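Oltness Hall refit: gallery

We were told the refit of the long store at Oltness would be quick, tidy and cheap. I went along in November to see for myself, and what follows is what I made of it. Click any thumbnail for the larger version, if the site lets you, as it has been slow all month.

A bit of background. The store holds props, staging and whatever the drama society at Cilthorpe could not bear to throw away. Shivam Garg drew up the plan: new shelving down the long wall, clear lanes between the benches, and a label on everything. Jyoti Saxena costed it at 2000 pounds, which struck me as hopeful. Shelves alone will eat most of that, and the lighting quote from Bhatt had not come in when I last asked.

I have seen three of these plans since I joined. The first gave us the green cupboards, which stick. The second gave us a booking sheet which is still pinned up and still blank. So forgive me if I don't cheer at the word "system".

The labels come first in the plan, and I can see why, though 300 of them seems a lot for a place where most people just shout across and ask. They are coded by shelf and bay. Jyoti says you get used to the codes within a week. I had to look mine up twice in one afternoon, and I was only after the gaffer tape.

Then the lanes. The drawing allows enough width for two people carrying a flat between them, provided neither of them has elbows. We tried it with the big Jullwood backcloth, rolled, and scraped the door frame both times. Shivam has promised to look at the turn by the door again. I would sooner lose a bench, but the benches have their supporters.

Packing is the part I have least faith in. The rule is that anything not needed before spring gets wrapped and put at the far end, and anything needed sooner stays out. Fine on paper. In practice everyone thinks their own things are needed sooner, and the far end stays half full while the benches pile up.

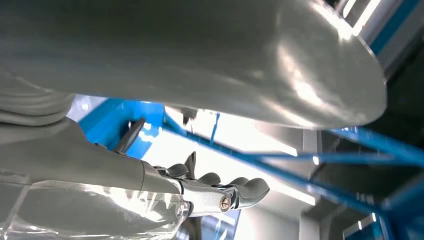
I asked what happens when something has been wrapped and is then wanted in a hurry, and was told to sign it out, unwrap it, use it and wrap it again the same evening. We'll see how many evenings that lasts. My guess is 2, perhaps 3 if there are biscuits.

To be fair, the stage weights have a proper home now and I no longer bark my shins on them. The paint shelf is better too – somebody has thrown out the tins with a skin on. That alone was worth the trip.

The next work session starts at 7 in the evening. Bring gloves and your own mug. If the Bhatt quote has arrived by then I'll add it to this page, along with whatever it has done to the budget.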